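Flistbridge Community Boards > Food & Kitchen > Dog treats at home

Drying sweet potato chews -- thick or thin?

crumbhound
19 April 2018

OK, I am completely hooked on this! I bought a secondhand dehydrator at the Bukico sale over the winter, mostly for apples, and now it never runs for anything except dog chews. My old girl loves sweet potato (she hears the peeler and comes running), and I've been cutting it the long way into strips and giving each one a twist before it goes on the tray. They hold the shape and she works on them so much longer.

My question is thickness. The recipe sheet I have says a quarter inch at 135 degrees overnight. Mine come out leathery on the outside and I'm never sure of the middle. Do you go thinner, or just leave them in? 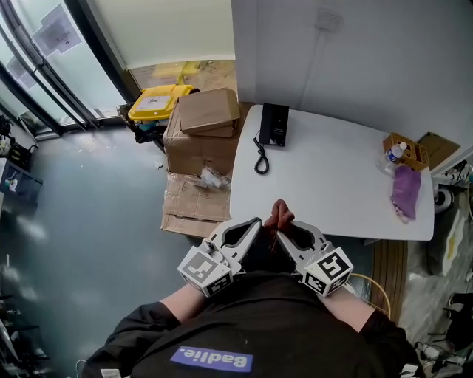
Also, does anyone steam first? I tried it once and the color was gorgeous, really deep orange, but they stuck to the tray like glue.

oatmeal_jim
Thinner! I went down to an eighth and never looked back. They snap when they're done, so there's no guessing. The only downside is that my two terriers finish one in the time it takes me to close the jar.

pantrymoth
Disagree with Jim, sorry. An eighth of an inch dried to a snap gets sharp at the ends, and I've had a dog cough one back up. I stay at a quarter inch and go longer. Bend one when it has cooled. If it bends and feels tacky inside, back it goes.

And yes to steaming, but only 6 minutes, then let the strips sit on a towel until the surface isn't wet anymore. That fixed the sticking for me.

oatmeal_jim
Fair point about the ends. I round mine off with scissors before drying, should have said so.

crumbhound
Rounding the ends is so simple, I love it. Trying that tonight!

lower_mill_lane
Has anyone here gone up to 159? My machine (a Bemevell, the square one with the door in front) has that as a preset for meat, and I've been using it for everything out of laziness. The potato gets done a lot faster but it does puff up a little.

pantrymoth
For meat, fine. For sweet potato I'd turn it down. When the outside hardens too early the moisture stays in the middle, and that's how you get mold in the jar a couple of weeks later. Ask me how much I threw out last October. 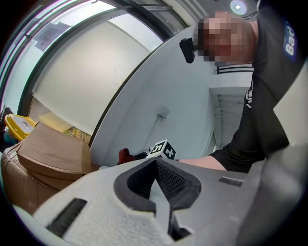 Re: Storing them

crumbhound
Splitting this off so people can find it. I've been keeping mine in a glass jar on the counter. Wrong?

lower_mill_lane
Counter is OK for us, but we go through a jar in a week. Leave the lid loose for the first day and shake it now and then. If you see any fog on the glass, they need more time.

oatmeal_jim
Freezer, always. They thaw in no time and mine like them frozen anyway -- especially in hot weather.

havlíček_fan
Freezer here too. I split a batch into 2 bags, one for us and one for my sister's beagle. By the way, the Havlíček stall at the market has big crates of ugly sweet potatoes at the end of the day, really cheap. Perfect for this!

crumbhound
Oh, that is a great tip. Going with an empty backpack.

Recent threads in Food & Kitchen
Beef lung: worth the smell?
Apple rings, core in or out
Best peeler for knobbly roots
Pumpkin biscuits that don't crumble
Flistbridge market opening hours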